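Hi Aldana,

Okay, spring update time! I know you asked for a page and I know I always run over, so get a coffee first. This covers everything since the grant money landed, and there's a lot to tell (mostly good, one thing not so good, I'll get to it).

The big one: the beach cover-up line has a name. We're going with Imora. I went back and forth on it for ages and had a whole notebook page of mermaid puns, but Imora looks pretty on a hang tag and it doesn't box us in if we want to do robes or headscarves later. The tags are designed, and the woven side labels come in cream and navy.

We have 7 styles in the collection right now. Four are wraps, two are button-front beach shirts, and one is a long kimono-type thing with tassels that my sister keeps trying to take home. I cut 12 from the first list, so please be proud of me! The ruffled capelet is gone. I loved it, but it took forever to sew and it rode up at the neck on every single person who tried it.

Fabric next. Petkov sent the second round of printed swatches and the color is so much better than round one. The coral reads as coral now and not as canned salmon. The teal is still a hair too green for me, so I asked for one more strike-off on that one only, and the other prints are approved. I also switched the wraps from the shiny knit to the matte one. It costs a bit more per yard, but it ties without slipping, and slippery knots were the number one complaint from the fit testers.

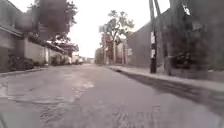
The matte knit also hangs better on the longer wrap, so I was able to take the side weights out of the pattern completely. One less trim to order and one less thing to come unstitched in the wash. I've updated the cost sheet to show it.

Sewing is with Harnetti, same as we talked about in the proposal. They made a full sample set in size medium and I've been over every seam. The hems are gorgeous. The buttonholes on the beach shirts were set too close to the edge, so those went back with notes and a paper template, and the corrected pair should come with the plus-size samples. I really want to see the kimono in a 2X before I sign off on the grading. The armhole is cut so deep that I think it needs its own adjustment at the larger sizes, and I'd hate to find that out from a customer.

Now the not so good part. The drawstring pouches are late. I wanted every piece to ship in a little pouch made from the cutting scraps, and the scraps are a weird shape and there are fewer of them than I planned for (better cutting layout, so I can't even be mad). I can either buy plain cotton pouches or only do scrap pouches for the wraps. I'm leaning toward the second one. Tell me if you feel strongly!

On money: I've spent the fabric and sampling lines pretty much as budgeted. I'd like to move $3000 from trade show travel into photography and the size range. I'm skipping the winter show anyway, and good photos on real bodies in more than one size will sell these a lot faster than me standing behind a folding table. The form is filled in and attached, it only needs your signature.

The online shop is moving along too. It's going up through Zendstead, and the product pages are drafted with measurements for every style, how to tie each wrap 2 different ways, and care instructions in normal words. Still missing are the final photos and the shipping rates for Canada.
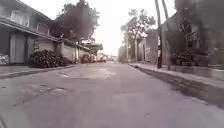

The street, looking toward the far end.

What's next: teal strike-off, plus-size samples, the photo shoot, then the first production run. I'm aiming to have stock on the shelf and the shop open in June, early enough that people can still pack a wrap for vacation. If the teal drags on I'll launch without it and add it as a second drop.

From you I need the signed budget form and a yes or no on the pouches. Could you also send back the coral swatch card when you're done with it? It's my only one.

Talk soon, and thank you again for all of this!

April 24, 2018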